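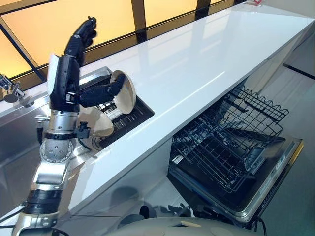 Merja Kinnunen writes that her W key has started to crunch, and wonders whether she can put the whole keyboard under the tap, as her brother did with his.

Merja, please leave your brother out of it. Some keyboards survive a bath and most go quiet forever, and you won't know which kind you own until you've done it. Unplug the thing. Take a photo of it with your phone so you know where everything lives. Pull the caps off with a wire keycap puller (the plastic ring ones scratch, and a butter knife is how you end up with a spacebar in two parts). Drop the caps in a bowl of warm water with a squirt of dish soap and go do something else for an hour. While they soak, tip the board upside down over a newspaper and give it a few firm pats on the back. Brush between the switches with a dry, clean paintbrush, the cheap flat sort. Rinse the caps, lay them open side down on a towel, and leave them overnight. Yes, overnight. You'll miss one evening of Fandalell and your guild will cope.

Since the spring event opens in April and half of you plan to spend it in a chair, I've gone through the rest of the mailbag with that in mind.

Sticky controller buttons

Usually soda. Power off, battery out if it comes out, then a cotton swab barely damp with rubbing alcohol run around the edge of the button while you press it in and out. Swap the swab as soon as it turns brown, which will be sooner than you'd like to believe. A wooden toothpick gets the seam where the two halves of the shell meet. Don't use the alcohol on rubber thumbstick tops too often, as they go tacky. For those, a drop of dish soap on a damp cloth.

Raid food

The old rule at my house was no eating at the desk, and the old rule lasted one patch. These are the new ones:

Nothing orange and powdery. If you must, use chopsticks. Tae-yang Byun has been telling me this for years and I resisted on grounds of dignity, but I now own four pairs.

Soup goes in a mug with a handle and a lid.

Drinks sit lower than the keyboard. A small stool beside the chair does it. When the mug goes over, and on a wipe it will, gravity takes it to the floor, where you only have to worry about the rug.

Anything in the oven gets a real kitchen timer that you carry to the desk with you. The oven's own beeper cannot be heard through a headset, as I established with a tray of potato wedges during the second boss in Haltbridge. I set the timer 3 minutes short, to allow for the sort of fight you can't walk out of.

Ear pads

The fake leather on my old Skitus pair started coming off in little black flakes, and for a week I went to work looking as though I'd been asleep in a fireplace. Once they flake there's no saving them. Replacement pads clip or stretch on, so measure the old ones before you order. To put off the day, wipe them down after a long session with a cloth wrung nearly dry, and hang the headset up. Velour pads can be washed by hand in cool water and want a full day to dry.

Ea Briem hangs hers on a paper towel holder. I laughed, then I bought one.

Dust

Vacuuming the inside of a computer with the household vacuum is a popular idea and a poor one, thanks to static. Shut down, unplug, take it outside or at least to the garage, and use a can of air in short bursts with the can upright. Hold each fan still with a finger while you blow. The front filter, if yours slides out, can be rinsed in the sink like a lint screen and put back when it's bone dry. If you have a long-haired cat, do the filter monthly. The cat won't help.

Cables under the desk

Nusrat Khondokar asks what to do about a nest she can no longer put her feet in. Screw a length of plastic rain gutter to the underside of the desk at the back and lay everything in it, power strip included, so long as the strip has air around it and isn't buried. Mine cost less than the official tray and holds more. Label both ends of each plug with masking tape first. I skipped that step and switched off the router in the middle of somebody else's boss fight. I'm told I was spoken of.

Next time: chair casters, hair, and the seam ripper you'll need for getting one out of the other.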